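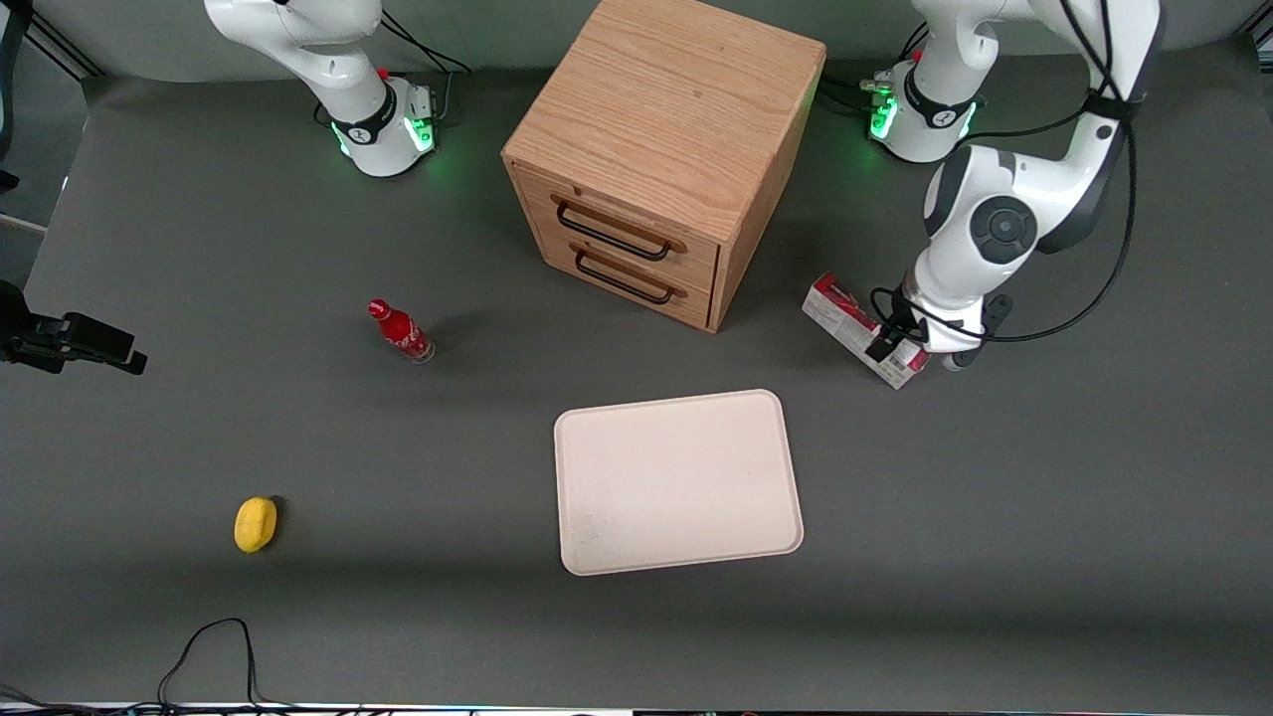
The two-arm bench at Plerkano, with the left gripper closed on the red and white box.

Our group went out to the Plerkano lab on Thursday. Lilibeth Dizon had arranged it after hearing Gerardo Sebastian speak in August, and she drove most of us over from Lumbao. We were supposed to start at 9:30 but the sign-in desk needed everyone's badge forms again, so it was closer to ten when we got upstairs.

Gerardo gave the overview in the hallway outside the bench room. The project is called Gornano. It asks a narrow question: if you have a fixed number of recorded demonstrations to train a two-arm policy on, is it better to have many runs of the same layout or fewer runs each of many layouts? Their full set is 652 demonstrations, all driven by a person, all on the same gray table with the same small group of household things. A drawer cabinet, a tray, a Coca-Cola bottle, a box and so on.

From the full set they cut two training sets of 200. One repeats a handful of starting layouts. The other changes the layout nearly every time. Same network, same training time, same instructions. Then each trained policy gets 100 trials on layouts that are in neither set.

The varied set came out ahead on putting things on the tray, which is what most of us would have guessed. The part I wrote down was the drawer result. On opening the drawers the two policies were nearly even, and Noel Bañez, who ran those trials, thinks it comes down to the handles. They are black bars on a pale front, easy to find, and the cabinet does not move much between layouts in either set. He was careful to say they have not tested that yet. They plan to swap in a cabinet with different pulls.

Inside the bench room there is not a lot of space, so we went in by halves. The arms are mounted at the back edge with the cabinet between them. I asked about choosing which arm does the job. The instruction never names an arm, so the policy has to pick, and a bad pick early on usually means a failed trial.
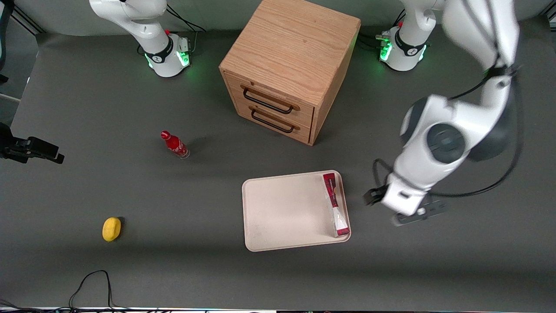
Felicidad Maglaya explained the scoring for tray tasks. A box counts as placed if it stays on the tray after the gripper lets go and backs off. Touching the rim is allowed. Resting half on the table is not. Two people score each trial separately from the recordings, and where they disagree a third one decides. She said the rim cases cause most of the disagreements and they rewrote that rule twice before settling on it.

Florante Tan asked whether the layouts were random. They are not. A script on a laptop gives the positions and somebody sets the objects out by hand, so there is some error of placement. Gerardo would like to measure it but has not.

We had lunch downstairs and a short talk on Plirkonach, their labeling tool, which I will write up separately. Parking is free if you get the ticket stamped before you leave — two of us forgot.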